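Zakance 714 Cotton Fitted Sheet
Hullau Home Textiles / Bedding / Sheets

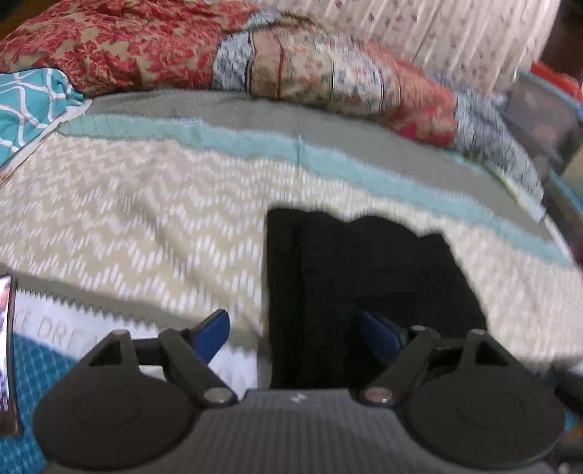

Will the 714 fit a mattress with a topper on it?
Measure the mattress and topper together. If the total depth is 14 inches or less, the standard pocket will fit. For anything deeper, order the deep pocket version, which takes up to 18 inches.

Product details
The 714 is a plain-weave cotton sheet made for everyday use. It has elastic sewn around the full hem, and the foot end is marked with a woven tag so you can tell which way it goes on. The fabric is medium weight. It feels a little stiff out of the package and softens over the first 8 washes or so.

Sizes: twin, twin XL, full, queen, king
Pocket: standard or deep
Fabric: 100% cotton
Finish: pre-washed, no wrinkle treatment
Sold as: single sheet or pack of 2

Flat sheets and pillowcases in the same prints are listed separately. Prints are cut from a continuous roll, so the pattern will not line up between a fitted sheet and a flat sheet.

Care
Machine wash warm with similar colors. Tumble dry on low and take the sheet out while it is slightly damp if you plan to iron it. Do not use chlorine bleach on printed sheets. Expect up to 4% shrinkage in length, already allowed for in the sizes listed.

Wash dark prints separately the first two times. Liquid fabric softener leaves a coating on this weave and makes it less absorbent.

Ordering and shipping
In-stock sheets ship from our Niravville warehouse. Orders placed before 11 a.m. go out the same day. Motels and rental hosts buying 50 or more sheets should use the trade form, as carton prices are not shown in the cart.

The Nedelcu stripe has been discontinued in king. Remaining queen and full sizes will be sold until July and will not be restocked.

Returns
Unwashed sheets in the original sleeve can be returned within 30 days. Packs must come back complete. Sewing faults, including broken elastic, are covered for one year with proof of purchase.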